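How to trial a robot arm on your packing bench without taking the sales pitch at face value

Before you sign anything, write down what the job is today and who does it.
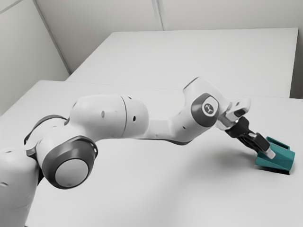 At Cemico we skipped that step. The supplier promised the arm would "free people up", and for the first month it mostly freed Loan Bùi to stand beside it clearing faults. Her old job had variety. The new one had a reset button.

What I'd do now:

1. Time the manual job over 5 full shifts. Include the slow ones. A demo gets compared with your worst day if you let it.

2. Ask who programs it when the part changes. If the answer is "anyone can", have Syafiqah or whoever runs your bench try it while the rep keeps quiet.

3. Treat a simulation as a sketch. Ours was flawless. Our real bench has glare from the roller door at 7 in the morning and trays that arrive crooked.

4. Run 500 parts and log every stop, including the ones somebody fixed with a nudge. Those never make it into the supplier's report.

5. Put the new duties in writing, with the pay rate. Kha Hà was minding the cell for four months before anyone recognised it as a different job.

6. Keep the manual bench set up until the trial is signed off. We needed ours twice in August.

Labour savings go in last, once you've subtracted the minding, the cleaning and the service contract. Our figure came out well under the brochure's. We kept the arm, but Loan now rotates off it at lunch, and she picked the roster.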